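Sonden hand gripper – check before first use
Shared workshop, Munura building, bench 8
Checked in February, comments by the builder

1. Power
Battery unplugged during the check: yes.
Comment: The plug is stiff. Pull on the plug, never on the wires.

2. Screws in the body
All tight: yes, after correction.
Comment: Two screws on the Sarik bracket could be turned by hand. I put thread glue and tightened again.

3. Opening and closing
Full opening 102 mm, limit on the drawing 105 mm: passed.
Comment: Closing makes a small click near the end. I want to listen again when the motor is warm.

4. Fingers
Both tips at same height, no cracks found by hand: passed.
Comment: The edges must be felt with a glove. If you find a sharp place, file it before the next person takes the tool.

5. Work surface
Free space between and in front of the fingers: yes.
Comment: The frosted container with the orange piece stays far back until the empty test is done. The surface is pale, so dark crumbs of plastic are easy to find – please wipe them before you start. 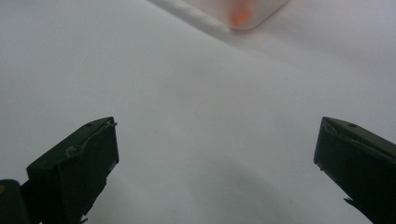 6. Stop button
Fingers stop when pressed: yes, 8 tries.
Comment: The button is too near to the thumb. I will move it on the next handle.

7. Motor temperature
After the empty test: 74 °F, passed.
Comment: Repeat with load. Write the result on the Prendergast sheet by the door.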